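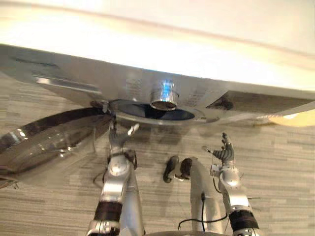 Asamoah Laundry & Linen
About Us

Home | Prices | Pick-up | About Us | Find Us

Last updated 20 May 2018

Who we are

Small laundry, side street, open early. Wash, dry, fold, hand it back. We do shirts, sheets, work clothes, baby things, the big winter comforters if you give us an extra day. No dry cleaning. People ask all the time so putting it up top. Wedding dresses, suits with linings, anything leather, try the place by the bus station.

Started by Nhyira Owusu with one secondhand washer and a folding table. That was in January, pipes froze the first week. Asamoah is her grandmother's name, not hers, which confuses the mail carrier. Her grandmother took in washing for half her street and had opinions about pegs.

There are 5 of us now. Nhyira does the books and most mornings. Efua Kyei runs the wash side. Naa Agbeko irons. Adom Arthur drives, and fixes whatever stopped draining. Zorica Vidmar came in to cover a summer and stayed, does the counter and all the mending, buttons, hems, zippers if they're not too far gone.

How we wash

One customer, one load. That's the main thing and it's why we cost a bit more than the drop-off at the supermarket. Your stuff does not go in with anybody else's. Ever. Even if it's two T-shirts and a sock.

Everything gets sorted when it comes in. Pockets first. We've had keys, lipstick, a hearing aid, a whole sandwich in foil. Coins go in an envelope pinned to your ticket. Then darks, lights, colors, and a pile for "ask" which is anything with the label cut out or something that looks hand knit. Efua will call you about the ask pile. Please pick up, she won't wash it till she hears back and then your order's late and you're cross with us.

Baskets. We use plain white plastic ones with slots in the sides, carried by the rim, nothing fancy. Small loads get a basket to themselves too, so you might see one go over to the washer with just a teal thing and a black thing in it and plenty of floor showing.
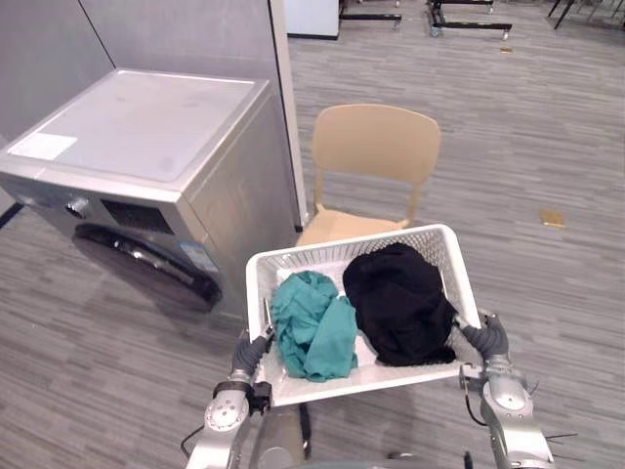
Soap is unscented unless you tell us otherwise. We used to have a scented one and half of you loved it and the other half got itchy, so now it's on request, tick the box on the ticket. Softener the same, on request. Never on towels though, even if you ask nicely, it stops them soaking anything up.

Cold wash is the standard for colors. Sheets and towels go hotter. If you have a skin thing or a new baby at home say so and we'll run a second rinse, no charge for that.

Loading and unloading

Boring part of the page but we get asked. We don't stuff the drum. Clothes need room to drop. When a load's finished we take it out by hand piece by piece, shake each one, and feel right around the inside for the sock that always sticks up at the top. Check the rubber too. Baby socks live in there.

Doors and rims get wiped down between customers, lint traps emptied, and once a week Adom pulls the machines out and does behind them. What he finds goes in the jar on the counter, have a look if you're missing an earring.

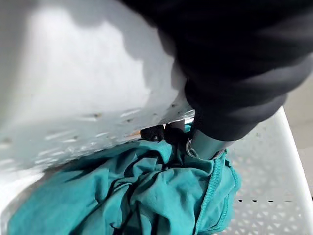 Folding and ironing

Naa's corner. Shirts on hangers or folded, you choose. Sheets ironed on the top third only unless you pay for the full iron, that's the bit that shows. She'll do pleats, not happily.

Fitted sheets come back as a rectangle. Zorica ran a little class on this last winter, almost 200 people wanted in and we have room for maybe a dozen round the table, so we did it again. And again. Might do another one, ask at the counter.

Anything that needs a stitch gets a pin and a note. We won't mend without asking, some of you like the holes.

The shop

It's plain. Gray striped carpet out front, machines, a couple of blond wood chairs. The chairs were meant for customers but they're a good height for a basket so you may have to move one to sit down. Go ahead and move it, floor's fine. Kids welcome, there's a box of books under the counter, some missing covers.
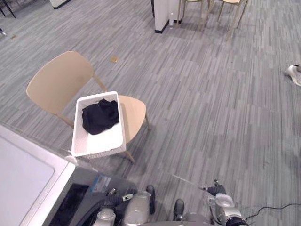

Basket on the good chair, as usual.

Pick-up and delivery

Adom goes out mornings and again after the school run. Leave your bag where we can see it and put your name on it. Not just "laundry". We had three bags marked laundry off the same block and that was a long afternoon.

Free if you're in walking distance, small charge past the river, we'll tell you when you call. If you're not home we don't leave it on the step, it comes back to the shop and you can collect. Shirts on hangers ride up front so they don't crease.

When something goes wrong

We've shrunk things. A gray sweater, and one very nice blanket, sorry again. If it's our fault we pay for it, bring it in and talk to Nhyira. Please look through your order within a couple days of geting it home, much easier to trace that way.

Unclaimed stuff we keep for three months, then it goes to the shelter. You'll get two calls first.

Working here

Not hiring at the moment. Drop a note in anyway, we keep them. Must be ok with stairs and with Naa's radio.

Come by, or call the shop and let it ring, we're probly at the back with the dryers going.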